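Oiling an old floor myself, or pay for it?
Flooring and Finishes > Wood

plumitz_anna
Posted 10/17/22

Hello all. I moved in August to a ground floor apartment and under the carpet I found a wood floor. I had it sanded by a firm and now I must decide the finish. The firm wants 1,087 for lacquer, two coats, material included. I would like to do oil by myself. I have never done this before. The room is large and I can leave it empty for a week, my furniture is at my sister's.

What I do not understand is the waiting between coats. The can says one thing and the man in the shop says another thing.

Kumier
Oil. You can repair one spot later without sanding the whole room. With lacquer you get a scratch from a chair and you look at it for ten years.

I did my hall and living room with a hard wax oil, very thin, with a white pad. Most beginners put too much and then it stays sticky for days. If you think it is too little, it is probably right.

orakzai58
I must disagree with Kumier, sorry. Oil is nice for people who like to take care of it. We had oil in the kitchen and every spill of water left a gray mark. After two years I was tired and we changed to matte lacquer. My wife did not notice the difference in look, and I can mop it without thinking.

Kumier
Gray marks mean it was not maintained, or it was one coat only. Kitchen is also a special case. She did not say kitchen.

plumitz_anna
It is not the kitchen, it is the living room with the double doors to the corridor. I like a warm color, like honey, and not too shiny.
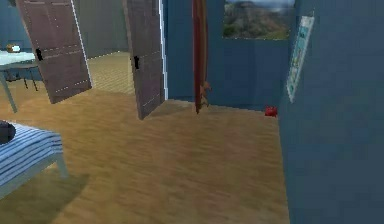 Which grit should the last sanding be before oil?
Finish with 120, and on hard wood you can go to 150. If you go finer, the surface closes and the oil does not enter well.

plumitz_anna
Thank you, then I will ask the firm what they used. I think the invoice only says "fine".

Dario Rinaldi
I lay floors since many years, so I write my opinion, but it is only that.

Both of you are right for different houses. For a living room without a dog I would take oil, two thin coats. Leave the first coat overnight, with a window a little open but no strong draft. Next day you touch it in a corner behind the door. If your finger slides, continue. If it sticks, wait until evening – the number on the can is for a warm and dry room, and in October you do not have this.

Please put the used rags in water or spread them flat outside. Oily rags in a pile can start to burn by themselves.

orakzai58
Good point about the rags. I still say that 1,087 is a fair price if it is the whole room with the baseboards masked. Oil, pads and machine rental will cost you 300 at least, and then your weekend.

Forkerska
I paid 200 for everything, but I borrowed the machine and my room is small. By hand on the knees is also possible, only I would not do it again.

plumitz_anna
So I will try the oil. First I make a test inside the closet, where the boards are the same. I will write how it dries.

Kumier
Thin!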